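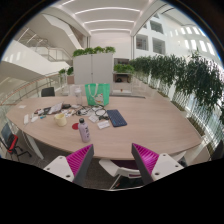 Finger pads, round two: how the ribbed ones did

If you have walked past the big oval table upstairs in November and wondered why the same mug kept going up and down, well, that was us, and thank you all for being so patient about it! We promised in the last newsletter that we would report back on the pad comparison once we had a decent pile of grasps to talk about, and now we do. The count stood at 1,682 when we stopped on Friday, which is a good deal more than we had planned on when we started.

For anyone who missed the first installment, we have been comparing two kinds of soft lining for the hand-held gripper. One is the smooth pad from Toridell that came with our first set of fingers, and the other is the ribbed magenta pad from Flurkance, which Auður Sveinbjörnsson had been asking to try ever since she saw a set at the Stastdale open day. The fingers themselves stayed the same throughout (white plastic arms, dark grey plates on the inside), so the only thing that changed was what touched the object.

We used everyday things on purpose. Bottles, a ceramic mug, a coaster, small boxes, a keyboard, the headphones with all their cable. A rack of tidy test blocks would have been quicker, I'm sure, but the people who will end up using this gripper are going to be reaching across desks like ours, and we wanted the clutter left in.

Of the 1,682 grasps, 1,409 counted as clean, meaning the object came up on the first close and stayed put for 3 seconds. Most of what was left over came from flat things. The coaster was the worst of the lot with either pad, and we ended up sliding it to the table edge before we could get a finger under it. Thin cards were nearly as bad. Auður thinks a small lip at the fingertip would help, and she has already sketched one on the back of a delivery note, so expect to hear more about that.

Where the ribbed pads really earned their keep was on round things. With the smooth lining, a full bottle would often turn a little in the grip if you lifted it off center, and you had to put it down and start over. The ribs held on much better, and they were kinder to the mug handle too, which we had been nervous about. On cables I would call it a tie. The ribs do catch a loose loop nicely, but then they are slow to let go of it, and more than once we set the headphones down only to pick them straight back up again.

Wear is the open question. We saw a slight shine on the tips of the ribs after some 300 lifts, and we don't yet know whether it matters. The Rampersad controller logs how far the fingers close each time, so we'll go back through the records and see if the numbers drift.

Next we move on to the camera mount, and we'd love a few more hands for it, so come by the table any afternoon after two and have a go. Bring something awkward to pick up!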